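FOR IMMEDIATE RELEASE

2025-01-10

Motbridge Opens Its First Late-Night Repair Library in Kakmont

Hi, I'm Shakuntala Jaiswal, and I've been waiting a long time to write this one! Motbridge is opening a repair library in Kakmont this February, on the ground floor of the old Horkelska building, and you're all invited.

So what's a repair library? You borrow tools from us the way you'd borrow a novel, and if you'd like company while you work, you can stay and use one of our benches. We've got 626 tools on the shelves already (yes, I have favorites - the little brass plane, don't even think about it before I've had my turn). There are sewing machines, soldering irons, clamps in every size, bike stands and a tile cutter that weighs more than my dog.

We started Motbridge as a weekend tool swap in my sister's garage, and it got out of hand in the nicest way. By last fall we had 298 members and a waiting list for the sander. People kept asking for evening hours, and fair enough, most of us have jobs. The new place stays open until 11 p.m. four nights a week, Tuesday through Friday, plus Saturday mornings for the early birds.

Membership is $166 a year per household, and that covers borrowing, bench time and the monthly basics class. The first class is on sticky doors, squeaky hinges and loose handles, which is what I get asked about more than anything else. Bring your questions, and bring the old screws if you saved them. After that we'll do hemming, then lamps.

We're also starting a parts shelf together with Kan, the hardware shop two streets over. They'll send us odd hinges, single knobs and open boxes of screws they can't sell, and members can take what they need. If you have a drawer full of mystery hardware at home, we'd love that too - just please leave the paint cans where they are, we can't take those.

Opening night has soup, coffee and a free sharpening table for kitchen knives (wrap them up for the walk over!). The room holds 600 people if you believe the old sign by the stairs, but I'd plan on coming early if you want a chair.

Press visits are welcome any evening during the week before we open. Ask for me at the front desk and I'll show you the whole place.

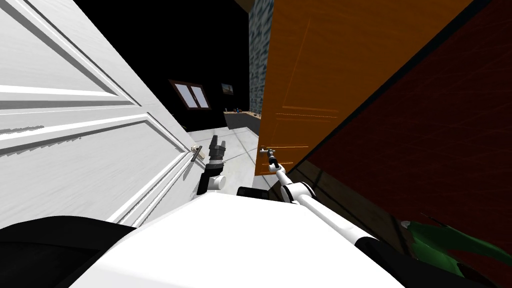

Can I borrow a tool without becoming a member?
Guests can use anything at the benches on Saturday mornings, but taking tools home is for members only.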